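Kukbridge Workshop Papers > Lab Operations > Planning for Manipulation Hardware > Section 4

We use cookies to remember your reading preferences. Accept | Manage settings

Planning for Manipulation Hardware in a Small Lab: What the Quote Leaves Out
Carmela Salcedo, Hugo Montoya, Trinidad Olmedo

4. What the money went to

4.1 The plan as written

The proposal funded in the first round asked for two arms, one end effector for each, and a line called "miscellaneous integration," which was the smallest number on the page and the only one that reviewers did not question. We now think both facts were related. The arms were quoted by Fedetgate, whose quotes are clear and arrive quickly. The end effectors were quoted separately, in a spreadsheet with merged cells.

Our reasoning at the time was simple. Arms are the expensive part, so arms deserve the careful planning. We spent a whole month of meetings on reach and payload. We spent part of one afternoon on what would be attached at the ends, and most of that was a disagreement over whether to buy two of the same thing.

4.2 One gripper, one hand

The disagreement was settled by buying one of each. Olmedo wanted a gripper on both sides: cheap to replace, easy to model, dull in the way a person spending public money should want. Montoya wanted a hand with fingers on both sides, on the grounds that the task list had been copied from human workers and some of it assumed knuckles. The compromise pleased neither of them and doubled the number of spare-part lists we have to keep.

It also had a cost we should have seen coming. Two identical end effectors share a mount, a driver, a cable set, a box of screws and a person who knows how they work. Two different ones share a table. Every item in the support budget that we had written once had to be written again, usually with a longer lead time next to it.

For a lab making the same choice, we suggest pricing the second kind of end effector as if it were a second project. If it still looks worth having, buy it. Ours did, narrowly, though the calculation was made after the purchase and by the people who had made the purchase.

4.3 Small parts

We kept a log of every purchase order raised against the project. By the close of the accounting period it held 129 orders. Only two of them were for arms. A further 45 were for cables, connectors, adapters or the replacement of cables, connectors and adapters, and this was the largest single group. Salcedo, who coded the log, added a category for "adapter for adapter" partway through and asks that it be recorded that the category was used.

Very few of these orders were large. The difficulty is that the approval form is the same length whether one is buying an arm or a strap. Our finance office (patient people, all of them) treats each order as an event, and an event takes the time it takes. We had budgeted money for small parts. We had not budgeted any time for asking for the money.

Benito Soler of the Manzano group, who read an early draft, pointed out that his own lab holds a standing order with one supplier and draws it down as needed. We asked why he had not mentioned this when we were writing the proposal. He said we had not asked.

4.4 Furniture

The proposal contained no furniture. It is hard to say why, given that all of us have seen a robot and none of us has seen one working in midair. The table came out of integration money, and so did everything else that keeps an arm at a useful height and its wiring away from people's shoes. On the second point the spending has so far had mixed results.

We had also priced a marked worktop from Kitach, with printed fiducials and a certificate. We bought tape. Tape is the only line in the entire budget that came in under its estimate, and we have been asked to present it at the departmental review as a saving.

Figure 2 shows the equipment in use at the stage covered by this section.

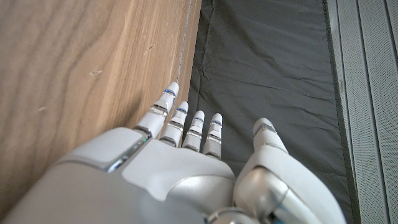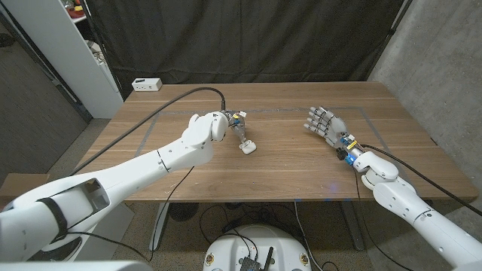
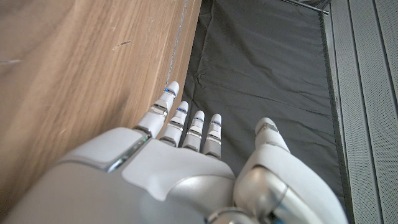

Figure 2. The fingered hand. The middle view also takes in the gripper on the left arm, pressing on a small white object inside the taped work area.

4.5 Hours, and who pays for them

Equipment money and staff money come from different pots, and the rules against moving one into the other are enforced with real energy. We planned for 127 hours of setup. The timesheets show 200. The gap was filled by Emiliano Arroyo, who was employed to do something else and whose something else is now late.

Arroyo's notes divide the extra time into wiring, waiting and "finding out." The last of these is the one we would most like to have planned for, and we have no good method to offer. Asking the vendor gives an answer that is correct for the vendor's own bench. Asking another lab gives a number that has been rounded down for pride. Our current practice is to take both, choose the larger, and schedule no demonstrations until the work is finished. The third part of the practice has not yet survived contact with the dean's office.

For the second round we have moved the end effectors to the top of the equipment list, given them their own support line, and opened a standing order along the lines Soler described. The form to open it required two signatures and a quotation for an adapter.

Related papers
Spare Parts Lists as Living Documents
Sharing One Technician Between Three Labs
Lead Times and the Academic Calendar
When to Retire an Arm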